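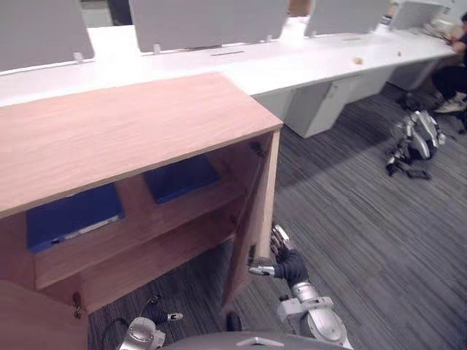

Juwita Chong
Estudiante de último curso, Seminario de Documentación Histórica, Instituto Drilness

Septiembre | Por Juwita Chong

Buscar en el sitio Introduzca un término Buscar

Revisión de los testimonios de luces nocturnas sobre el valle de Grisau conservados en el fondo Morris

Memoria final del proyecto. Tutor: Herman Liem

1. Objeto del trabajo

La presente memoria expone los resultados de la revisión del fondo Morris, formado por los testimonios de fenómenos luminosos no explicados que la antigua Sociedad de Observadores de Grisau recogió entre los vecinos del valle. El fondo consta de 207 fichas manuscritas o mecanografiadas, acompañadas en parte de recortes de prensa local, croquis y correspondencia con los testigos.

El proyecto no se propuso determinar la existencia de fenómenos de origen desconocido. Su finalidad fue documental: establecer cuántos de los casos que la Sociedad archivó como «inexplicados» admiten hoy una identificación razonable, y examinar de qué manera la redacción de la prensa modificó el relato inicial de los testigos.

2. Antecedentes

La Sociedad publicó nueve boletines durante su existencia. En ellos se reproducían los casos considerados de mayor interés, por lo general en forma de resumen y sin indicación de las condiciones meteorológicas. El último boletín anunciaba un catálogo general que no llegó a imprimirse. Se conserva un borrador del índice, con numerosas tachaduras y una ordenación alfabética por parajes que se interrumpe en la letra M.

Los criterios de clasificación empleados entonces eran sencillos. Un caso se consideraba inexplicado cuando el encuestador no encontraba una causa evidente en el momento de la entrevista. No consta que se consultaran de forma sistemática efemérides astronómicas ni horarios de vuelo. En varias fichas figura la anotación «testigo serio» como único fundamento de la valoración.

3. Método

Cada ficha se transcribió íntegramente, respetando la ortografía original. A continuación se extrajeron los datos de hora, paraje, dirección de observación, altura aparente, duración, color y movimiento atribuido a la luz. Cuando el testigo indicaba la posición mediante referencias del terreno (la torre de la iglesia, el collado, la orilla del lago Ullosen), dichas referencias se trasladaron al mapa topográfico para obtener un acimut aproximado.

Los datos resultantes se contrastaron con un programa de simulación del cielo, con los partes meteorológicos de la comarca y con las noticias publicadas en los días inmediatos. La clasificación se efectuó por dos lectores que trabajaron por separado. En caso de desacuerdo se volvió al documento original y, si la discrepancia persistía, el caso pasó a la categoría de información insuficiente.

Se descartó la entrevista a familiares de los testigos. El tutor señaló que los recuerdos transmitidos en el ámbito familiar difícilmente podrían aislarse de lo publicado en los boletines, y el seminario aceptó ese criterio.

4. Resultados

La distribución de los casos es la siguiente:

Cuerpos astronómicos (planetas, Luna, estrellas brillantes, bólidos): 100
Aeronaves: 41
Globos: 19
Fenómenos atmosféricos: 12
Bromas acreditadas: 9
Información insuficiente: 24
Sin identificar: 2

El grupo astronómico es el más numeroso y también el más homogéneo. Predominan las observaciones de Venus a baja altura sobre el collado occidental, descritas como una luz blanca o anaranjada que permanece inmóvil y «se marcha» detrás del monte. La impresión de seguimiento, muy frecuente entre quienes circulaban por la carretera del lago, corresponde al efecto conocido en la observación de astros desde un vehículo en marcha.

Entre las bromas acreditadas destaca la serie de la cantera. Los aprendices de un taller colgaron un farol de una caña larga y lo hicieron oscilar sobre el borde del corte durante varias noches. El boletín correspondiente publicó el caso con un croquis en el que la luz aparece dotada de patas y de una especie de visera. Ninguno de estos elementos figura en las declaraciones firmadas. La carta en la que uno de los aprendices reconoce los hechos se hallaba archivada con la correspondencia administrativa de la Sociedad y no se incorporó al expediente.

Los dos casos sin identificar se mantienen como tales por prudencia. El primero, fechado únicamente como «un jueves», describe una luz verdosa que asciende desde la superficie del Ullosen y se divide. El segundo procede de un guarda forestal y refiere un resplandor sin ruido detrás de la línea de árboles. En ambos se dispone de suficientes datos para excluir los planetas visibles, pero no para proponer una causa positiva. La memoria no les atribuye mayor significación.

5. Transformación del relato en la prensa

Se compararon los testimonios firmados con las noticias correspondientes en todos los casos en que se conservaban ambos textos. La alteración más habitual afecta al vocabulario. Donde el testigo dice «luz» o «claridad», el periódico escribe «aparato» o «artefacto». En segundo lugar se encuentra el aumento del número de testigos, que suele producirse mediante fórmulas impersonales como «numerosas personas pudieron comprobar».

También se observa una influencia en sentido inverso. Tras la publicación de una noticia, las declaraciones posteriores adoptan sus términos, incluso cuando la observación parece haber sido anterior. Una vecina del barrio alto declaró haber visto «lo mismo que traía el diario», y el encuestador transcribió a continuación el texto del diario en lugar de sus palabras. Por este motivo su ficha se incluyó entre las de información insuficiente.

6. Limitaciones

La hora es el dato más débil del conjunto. Muchas fichas consignan expresiones como «después de cenar» o «al cerrar el establo», que solo permiten acotar la observación de manera amplia. Tampoco se ha podido establecer con seguridad si la numeración actual es la de la Sociedad o fue añadida cuando el fondo ingresó en el instituto; algunas fichas presentan dos números, ambos a lápiz.

La categoría de globos merece una reserva particular. La atribución se apoya en la deriva de la luz respecto al viento registrado, pero no se han localizado los registros de lanzamiento. Una parte de estos casos podría trasladarse a otra categoría si dichos registros aparecieran.

7. Propuestas

Se propone que la transcripción completa quede a disposición de los lectores en la sala de consulta, con supresión de los domicilios de los testigos. Se recomienda asimismo reunir la carta del aprendiz con el expediente de la cantera mediante una nota de remisión, sin alterar la ordenación física de los documentos.

Queda pendiente el cotejo de los croquis, que por su estado de conservación no se incluyeron en esta fase. El seminario ha previsto su reproducción durante el próximo curso, bajo la dirección de Herman Liem.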